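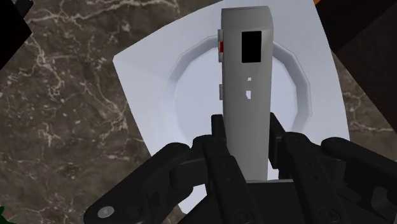

8th April: Grendden, second day of the hearing

Up early to finish the stop tables before the session opened. The inquiry panel has allowed us one hour on the Flodum checkpoint data, down from two, so I cut the section on vehicle searches and kept the section on identity checks.

The main figure stands at 928 recorded stops between the start of February and the end of that month. The provincial police record the home district of each person stopped but not language or religion. For Flodum this matters less than it might, as the Kotian-speaking population lives almost entirely in the two eastern districts. Residents of those districts make up 13 per cent of the people who use the bridge and 24 per cent of the people stopped on it. I have written the method out in full in the annex, including the crossing counts, which come from the toll office and do not cover people on foot.

The police counsel spent most of the morning on that last point. His argument was that if more eastern residents walk across than drive, the toll figures understate their share of the traffic. This is correct as far as it goes. I said so, and said that the stop forms have a box for mode of travel, and that the difference remains when the walkers are removed. He asked for the reduced table. It is on page 2 of the annex. The chair asked him to read it over lunch.

The afternoon was given to statements. Seven people had asked to speak and five came. Three described being held at the roadside while cars behind them were waved through. One had kept every slip he was given, in order, in a plastic folder, and the clerk took copies. The slips give a reason code, and the code on nearly all of them is "general", a category that was meant to be withdrawn when the new form came in. I had not seen this in the electronic record, where the field is blank. Either the field is lost on transfer or it is not being typed in. I need to ask Grorkport for the scanned originals, as all paper from the bridge post is stored there.

The interpreter was provided for the afternoon only. Two witnesses who had been told to attend in the morning therefore waited four hours. I noted this with times and will put it in the report under access.

The beating in the holding room was not dealt with. The chair ruled that it belongs to the criminal case and that the panel can hear evidence on patterns only. I think the ruling is wrong on the terms of reference, paragraph six, which speaks of "conduct at and near the post". Wrote a short note to that effect and handed it in before the office closed – no reply yet.

Evening: checked the transcript of my own evidence. Two errors, both in the percentages. Sent corrections.

To do tomorrow:
Request to Grorkport for scanned slips, all of February.
Compare reason codes on the witness's copies with the blank entries, by date.
Ask again about the interpreter for the full day.
Print six more copies of the annex.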